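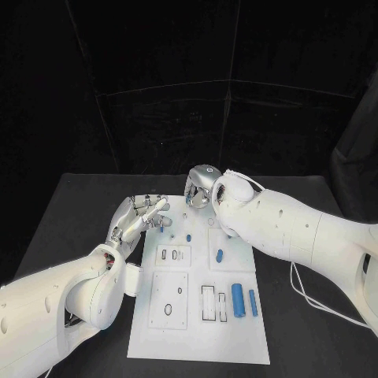
Why does the planner need to know which arm is going first?

Both arms want the same bit of air over the board, and if neither has priority they each plan a perfectly good path straight through the other one.

Posted 9 May 2025
Reading time: 5 min
Print | E-mail this

Right, quick one, I've got a train. A few people asked what happened to the two-arm work after the November post and the answer is mostly that I broke it, then fixed a different thing, then broke it again. So. Notes, in whatever order they come out.

We dropped the old scheduler. It was a plain list of jobs, left arm does this, right arm does that, wait for both, next line. Fine for demos. Hopeless as soon as one arm has to retry, as the other sits there like a lemon until the barrier clears. Now each job asks for a chunk of space before it plans, and gives it back when the wrist has left. The chunk is just a fat box round the fixture plus a corridor up and out. Nothing clever. Colin wanted proper swept volumes and he's probably right but the boxes were done in an afternoon.

Fetar does the actual planning. I've moaned about Fetar on here before. It's quick, the paths are smooth, and the error messages are dreadful. "No solution" can mean the goal is in collision, or the start is in collision, or you spelt a joint name wrong. I lost most of a day to that last one. There's a wrapper now which checks all three before calling it and shouts in plain words. If you use Fetar, write yourself one of these first. Before anything.

Perception next, where most of the time went.

Everything we want to pick up is blue and the board is white, which sounds like a gift. Threshold on blue, find the blobs, go home early. And the blobs are fine! What they don't tell you is which way up a short peg is, or whether a cylinder is standing or lying down when the camera's looking at it from a bad angle. The old detector guessed from the outline and it was wrong often enough to be a nuisance. A standing thick one and a lying short one give you nearly the same shape.

Grondico (our labelling and replay tool, Jade wrote nearly all of it) now keeps the pose guess and the second best guess side by side, and you can scrub through a run and see where they swap. Once I could see them swapping it was obvious. The estimate was flipping every time a hand came into view and covered part of the piece. So the fix was to stop updating a part's pose when a hand is close to it. Freeze it, trust the last good one, carry on. Took me 2 weeks to find and ten lines to write. Typical.

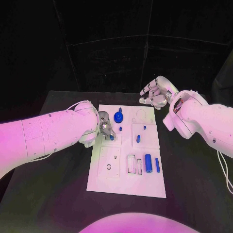
Left hand down at the board, right hand up out of the way.

The masking uses the arm model, so we know from the joint angles where the hand ought to be and paint that area out before detection. Needs the head camera calibration to be decent. Ours drifts. I now re-run the calibration at the start of each session and log the difference from last time, and if it's over 2 mm the whole thing refuses to start. Annoying, but I kept ignoring the warning when it was only a warning.

Colour, also. I'd hard coded the blue range (I know) and it fell over when the light went pink. White plates stop being white, the arm shells pick up colour, and the blue slides off towards purple. Jade's been telling me to work relative to the board for ages. So now the detector takes a patch of blank board near the front edge, calls that white, and corrects everything else from it. It's much better. It still isn't good on shiny metal, the fingers pick up all sorts, but those are mostly masked anyway.

Control side. Nothing dramatic. The insertion routine used to be: go above hole, go down, hope. It's now a small spiral with a force limit, and the spiral only begins if the downward push meets something early. I had the spiral running at 10 Hz for far too long and couldn't work out why it felt sulky. Commands were going through the same queue as the logging. Split them. Sorted.

Slots are harder than holes with this. A spiral makes sense for a round peg, less so when the thing has to be lined up lengthways, and I've got a wiggle about the vertical axis in a branch that I'm not proud of. Works on the wide slot, sort of. I'll write it up when it does the narrow one without me holding my breath.
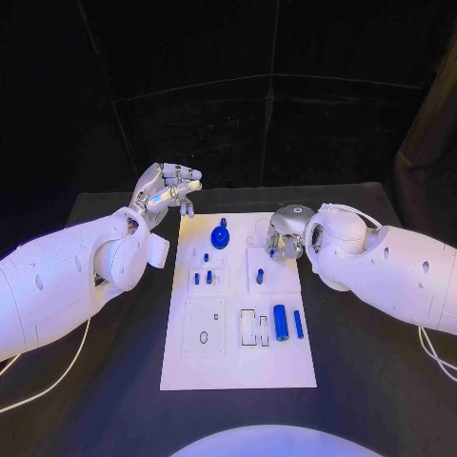 What I'd like to get to next is the order of the jobs. At the moment I write it by hand in a text file, and the order matters loads. Do the far end of the board first and the near parts stay visible to the camera while you work. Do the near end first and you spend the rest of the run peering over your own forearms. Seems like something the planner should work out, and Colin has a half finished cost function for it that adds up how much of each part gets hidden by each reach. I tried it on the replay logs from Krawczyk and it picked the same first job I would have, then a second one that looked mad, then I ran out of time.

Also to do, mostly for my own benefit:

- release the space box on abort, not just on success (this bit me yesterday, the right arm waited for ever)
- put units in the config file. All of them. Please
- replay button in Grondico should remeber where you were
- move the board origin to a corner, having it in the middle was my idea and it's a bad one
- tell the wrapper about wrist limits

Someone asked in the comments last time whether we could share the fixture file format. I'll ask. It's only a list of names, poses and clearances, nothing in it worth hiding, but I need to strip the absolute paths out first or it'll only ever load on my laptop.

I'm in Flarkelton all next week with no rig, so it'll be replay logs and tidying up the scheduler tests. If anyone's got a decent way of doing the slot allignment without a wiggle, comments are open.

Print | E-mail this

Search this blog
Type and press enter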